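I Spent Two Afternoons Teaching a Robot to Fold a Rag

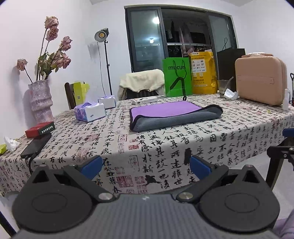 A two-sided cleaning cloth, one front edge already turned over, waits on the table beyond the blue finger pads of a hand-held gripper.

I should say up front that I'm bad at housework. My sister refolds my towels when she visits and thinks I don't see her doing it. So when Erasto Chege asked me if I wanted to come over and show a robot how to fold a cleaning cloth, my first thought was that he had the wrong person, and my second thought was that I really, really wanted to do it.

Erasto runs the teaching side at Lukumay, a small company that's trying to get robot arms to do the boring stuff people do on tables: folding, wiping, putting things back in boxes. They used to teach by remote control. You'd sit in a chair and move a pair of levers, and across the room an arm would do what you did, a little late and a little stiffly. They still have that rig (it's called Prustel, and I got a turn on it later, so hang on) but most of the work has moved over to grippers you simply hold in your hands. You pick up the cloth with them, you fold the cloth with them, and the camera on the gripper watches the whole thing. The arm learns from that. It's never even in the room!

What I liked right away was that the table looked like a table. I'd pictured a lab bench with tape marks. What I got was a cream tablecloth covered in Chinese calligraphy, two packs of tissues, and a lavender-pink vase of dried roses that I kept worrying I'd knock into with my elbow. There were bags all over the back, including a bright green one that said "mucun," and a peach-pink case standing up at the corner. Erasto says the mess is part of the lesson. A robot that learns to fold on a bare white desk gets confused the minute somebody sets down a drinking glass, and people do set down drinking glasses.

The grippers are heavier than you'd guess. You squeeze and the pads come together, and let go and they open, and that's pretty much the whole instruction manual. I asked Erasto if there was a training video and he handed me a pair and said, "Fold it however you'd fold it at home." I told him that at home I don't. He laughed, and then he saw I was serious and went and got some water.

My first try took forever. The cloth had a lavender side and a gray plush side, and the plush side kept catching on itself. I'd get one corner up, start bringing it over, and lose the other one. You don't realize how much your fingers feel when you fold something. With the grippers I could see I was holding the cloth but I couldn't tell how much of it I had, one layer or two, so I kept stopping to lean over and peek. Erasto asked me, very nicely, to quit leaning. When I peek with my own eyes, I'm using something the robot doesn't have. The gripper only sees what the gripper sees, and if I decide what to do next from some angle it never gets, the robot ends up learning to do a thing for no reason it can find.

I thought about that for days, to be honest. I've trained people at jobs before and I'm sure I did exactly this to them, making decisions off stuff in my head and then wondering why they couldn't follow along.

By the second afternoon I'd gotten a lot smoother. The trick (my trick, anyway) was to use the edge. This cloth has a black binding all the way around, and if you pinch right on the binding it stays put, and if you pinch an inch in you get a mouthful of plush and the whole thing slides. I also stopped fussing over getting the corners perfect. Erasto told me that he'd rather have a fold that goes a little wrong and gets fixed than one that goes perfectly every time. If the robot only ever sees perfect, it has no clue what to do when it drops a corner. So I was supposed to mess up! Finally, a job that plays to my strengths.

They keep a tally of every fold people do, and when I left the one for cleaning cloths was at 387. I did 47 of those, which Erasto called respectable for a beginner. A woman on the team had done 100 by herself and her folds are gorgeous, all even and calm. I watched her do a few and she hardly moved her shoulders. Mine apparently look like someone trying to get a fitted sheet on a mattress in the dark.

Then I got my turn on Prustel. It's a very different feeling. With the hand-held grippers you forget they're there after a while, kind of like oven mitts. With the remote rig you never forget. I moved my wrist and the arm thought it over and moved its wrist. I reached down for the cloth and pressed the fingers straight into the tabletop, and I felt nothing at all in my own hand, so I just kept pressing until Erasto reached over and hit stop. I managed two folds in the time I'd have done a stack of them by hand. He still likes it for some jobs. You're driving the real arm, so you can't teach it anything it can't reach, and with the hand-held ones people sometimes twist in ways no arm could copy. I'd been doing that too, it seems. Something with my left elbow.

Before I went home they let me see an arm try it. This one was running on lessons from before I showed up, so I can't take any credit. It came down over the cloth, hovered, and picked up the edge. It lost the corner, went back and got it again, and I made a noise out loud, because that was the fumble, somebody's real fumble from some other afternoon, and the fix that came after it. The fold was crooked. I'd have put it in the drawer.

Erasto wants to move on to shirts next, and the team's other project, Katitz, is all about zippers, which sounds awful. He's asked if I'll come back in May and I've said yes. In the meantime I've been practicing on my own dishcloths with a pair of kitchen tongs. My sister walked in on this last week, stood there a second, and then took the cloth out of the tongs and refolded it.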